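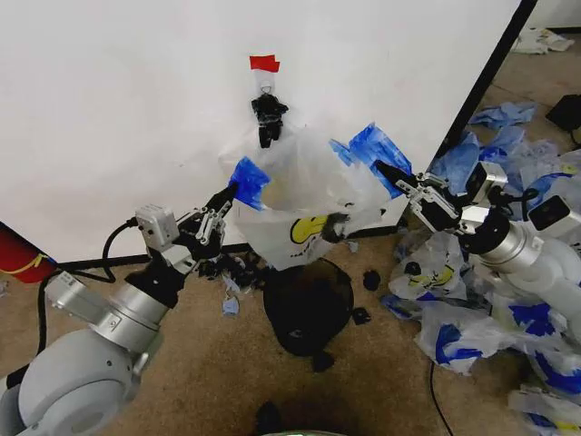

Two Arms and a Shopping Bag

At Grevesbridge, an open day gives visitors a close look at one of the harder jobs in robotics

It is a little after 9 on a Monday in June, and the visitors at Grevesbridge are watching a robot try to deal with a plastic shopping bag. The demonstration is run by Fliseo, a small company that teaches two-armed machines to do store and household work. There are more dramatic things to see down the hall, including a cart that drives itself between shelves. The bag station still has the longest line.

"People ask why we don't show it lifting something heavy," says Debashish Matubbar, who leads the bag project. "Heavy is fine. A box stays a box when you pick it up. A bag is a different shape every time you touch it."

The setup is simple. A bag hangs from a hook on a white wall panel, with a piece of red tape stuck above the hook. The robot has to take hold of the plastic with both grippers and pull the mouth of the bag open. Blue tape on the handles shows up well against the thin white plastic.

Each arm has its own camera at the wrist. Matubbar says the wrist views matter most in the last inch or so, when the fingers are close to the plastic and the arms themselves block the view from above.

The software, which the company calls Rarkel, learns from recorded runs in which a person guides the arms. The current version was trained on 431 of them. In the week before the open day, the team tested it on bags it had not handled before, and it got the mouth open in 84 percent of tries. The usual failure is a finger that closes on both layers of plastic at once.

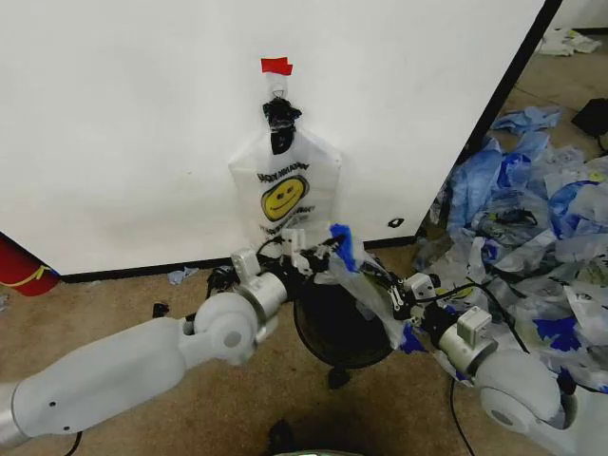
A smiley-face bag at the Fliseo station, with other bags piled on the carpet.

The work uses up a lot of bags. They build up in a heap on the floor beside the panel. Matubbar says bags that have been pulled at too many times go soft and stop behaving like the ones in a store, so the team keeps switching them.

Speed is the other problem. A cashier opens a bag in a second or two without looking. The robot takes 8 seconds on a good run, and longer when it has to let go and try again. One visitor, a manager from the grocery chain Bellamy, timed several runs on her phone and asked when it would be fast enough for a checkout lane.

Matubbar told her he did not have a date. His team wants to work on thinner produce bags next, and after that on putting items inside without tearing the handles. The Bellamy manager left him her card and went to look at the cart.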